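Recording hand demonstrations with the Atow gripper
Keith Horrocks, 2 August 2023

This page is for people who record with us for the first time. You need one gripper, one charged battery, a memory card and a task that you can do in less than one minute.

Before you start

Do the task five times with your own hands, then five times with the gripper and no recording. The gripper is slower than your fingers, and you must learn its speed. When you close it, press the trigger slowly until the object is held. If you press fast, the object jumps a little, and the robot will later learn this jump also.

Check the lens with a dry cloth. In February we lost 566 recordings because of one fingerprint.

Recording

1. Put the marker box on the table and do not move it until the session is finished.
2. Hold the gripper still for three seconds and press the button. Wait for the second beep.
3. Move to the object by the way that the robot arm can also move. Do not turn your wrist more than the arm can turn.
4. Open the gripper fully before you come near to the object.
5. After you release the object, go back to the start position and press the button again.

Change the start place of the object each time. In the Cheetham set we had 2479 recordings, but the cup was almost always at the same place, and the robot could not find it when we moved it by 15 centimeters.

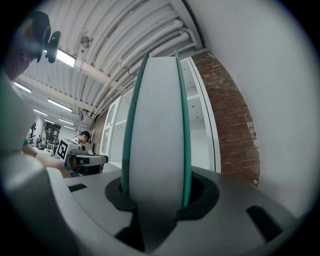 If you make a mistake, for example you drop the object, do not repair it in the same recording. Stop, write "bad" in the log with the number, and begin a new one. Recordings with a repair are useful too, but we keep them in a separate folder and they need a different label.

Take a pause after every 13 recordings. Tired hands make short, nervous movements, and you see this very clearly in the path plot.

Copying the files

Switch off the gripper before you take out the card. Copy the whole folder to the Skitevside drive, also the small calibration file.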